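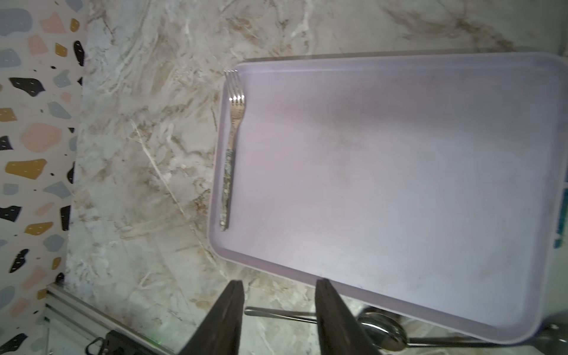 How often must I clean the drawer tray of the Plutberg worktop dishwasher?

Once every month is enough for most homes. If your water is hard, clean it every 2 weeks.

Section 6. Cleaning and care

6.1 Before you start

Switch the machine off at the front button and pull the plug from the wall socket. Wait until the inside is cool. After a hot programme this takes about 257 seconds with the door fully open, and longer when the door is closed.

You will need a soft cloth, a small brush, a bowl of warm water and some washing-up liquid. Do not use steel wool or powder cleaners.

CAUTION: The heating plate under the lower basket stays hot after the cooling fan has stopped. Do not touch it with bare fingers.

6.2 Cleaning the filter

1. Take out the lower basket and put it aside.
2. Turn the filter cup to the left until the two arrows meet, then lift it straight up.
3. Pull the fine mesh out of the cup.
4. Rinse both parts under the tap, from the outside to the inside.
5. Brush the mesh gently if there is fat on it. Do not press, the mesh can bend.
6. Put the mesh back in the cup and turn the cup to the right until it clicks.

Note: Never run a programme without the filter. Small pieces of food will go to the pump, and this kind of damage is not covered by the guarantee.

6.3 Cleaning the spray arm

The model Dornuvar has one spray arm, the model Bason has two. The steps are the same for each arm.

1. Hold the arm in the middle and unscrew the round nut by hand.
2. Lift the arm off.
3. Look through the holes against a lamp. Open any blocked hole with a wooden toothpick - not with a needle, which makes the hole wider.
4. Rinse the arm and shake the water out.
5. Put the arm back and tighten the nut. The arm must turn freely when you push it with one finger.

6.4 Removing limescale

White spots on glasses and a rough feeling on the inner walls are signs of limescale. Use a limescale remover which is made for dishwashers.

1. Empty the machine completely, also the cutlery holder.
2. Pour 400 ml of liquid remover on the floor of the machine.
3. Close the door and choose the programme Intensive.
4. When the programme has ended, run the programme Rinse one time with nothing inside.

CAUTION: Do not mix limescale remover with bleach or with dishwasher tablets. Dangerous gas can be formed.

6.5 Door seal and outside

Wipe the rubber seal with a damp cloth every week, especially the lower corners where food collects. Dry it afterwards. The outside can be cleaned with the same cloth, but keep water away from the buttons.

6.6 If you do not use the machine for a long time

Close the water tap, empty the hose into a bucket and leave the door a little open. In an unheated kitchen do this before January at the latest - water which freezes in the pump will break it.

For the Magyar text of this section, please see the second half of the booklet.

Edition: December 2019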